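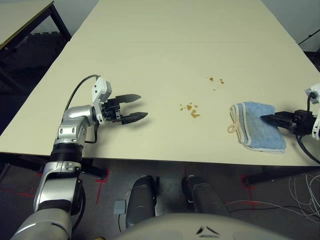
A robot at a table with a light-blue towel and some small brown spots.

How a robot gets its examples

A learning system is a computer program that finds patterns in examples. For the Maltari project, the examples are about wiping a table. One try is called an episode. Our set for October has 88 episodes.

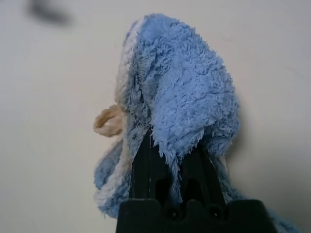

Each episode stores two kinds of data. The first is pictures from the cameras. The second is a list of numbers that tells where each arm joint is. Both are saved 20 times per second, so they can be matched later.

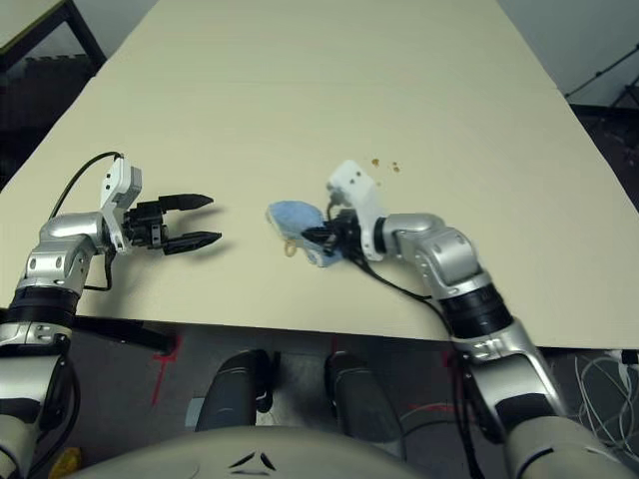
The spots are put in a new place for each episode. If they never moved, the program might learn only one path for the arm.

Word to know: gripper. The part of a robot arm that holds things.

Written by Clementina Magalhães. Updated 11/6/25.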